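Oltside Community Orchard and Kitchen: progress report to the Prado Fund
Prepared by Marianna Nowakowski, project lead
2026-09-20

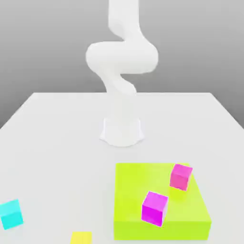 Where we have got to

This report covers the period since our last update to you in July, and I am very happy to say it has been our best stretch yet. The old allotment strip behind Worow Lane now looks like an orchard (a young one, but an orchard!), the kitchen is open, and we have more people wanting to join the pruning group than we have saws for.

The grant was for three pieces of work: planting and looking after the trees, fitting out the kitchen, and running preserving sessions for local households. The first two are finished apart from small jobs listed further down. The third is well under way and will run to the end of the grant year.

The trees

We planted 182 trees over the winter, mostly apple and pear with a run of damsons along the northern fence. Your adviser's suggestion of putting the damsons there was a very good one. They have taken the wind far better than the plums we had first planned, and the pears behind them have put on lovely straight growth.

Four trees failed. Three were pears at the bottom of the slope, where the ground stays heavy well into spring, and the other was a quince that never really woke up. We dug a shallow drain across the lower corner in early summer and will replant with something that doesn't mind wet feet. The nursery has offered medlars at the same price, and I would love to try them.

Watering was the big worry. The dry spell arrived just as the school holidays started and half our rota went away, so we moved to deep watering every tenth day, with a thick mulch of wood chip kept clear of the trunks. It worked, and it saved a lot of carrying. We would like to keep to this next year even if the weather is kinder.

We took the few fruits off most of the young trees in June so that they would put their strength into roots. That was hard to explain to the children who had been watching them! We left one apple on each of the trees by the gate as a peace offering.

The kitchen

The fit-out took longer than planned. The floor was found to be uneven once the old lino came up, and the double sink had to wait until it was levelled. Even so, the environmental health visit went smoothly, and the officer asked for only two changes: a lidded bin by the hand basin and a written cleaning sheet for the fridge. Both were done within the week.

The steam juicer is the star of the place. A crate of windfalls goes in, the whole room smells of apples, and people who came for a quick look end up staying all afternoon. We had thought of it as a bit of a luxury when we wrote the bid – it has become the thing everyone asks to use.

Preserving sessions

So far we have filled 735 jars between us, nearly all with fruit given by households nearby whose own trees were producing more than they could use. Damson jam was the favourite, followed by a pear and ginger chutney that came from somebody's aunt and is now on its third printing.

The evening sessions fill up quickly. The morning ones are quieter, and from October we will move one of them to after the school run to see if that suits parents better. Several people have asked for a session on bottling without sugar, so that is now in the autumn programme.

Jornari, the glass supplier we named in the bid, changed its smallest order size in the spring. We now buy jars jointly with the Oltside lunch club and split the pallet, and the price per jar is slightly lower than we had budgeted.

Money

The budget is on track overall. Levelling the floor was not in the original costs, and we covered it from the contingency line. We have £3000 left unspent, all of it set aside for the replacement trees, a second set of pruning tools and the winter sessions. I would like your agreement to move the small saving on jars into the tools line.

Still to do

Fit the handrail on the kitchen steps.
Replant the lower corner once the leaves are down.
Put labels on the trees (the wood is cut, the lettering is not started).
Finish the written guide to the juicer.
Run the first winter pruning day and pair new members with people who have done it before.

You would be very welcome at the pruning day. Bring gloves and something warm, and there will be soup in the kitchen afterwards. I will send the date as soon as the rota is settled.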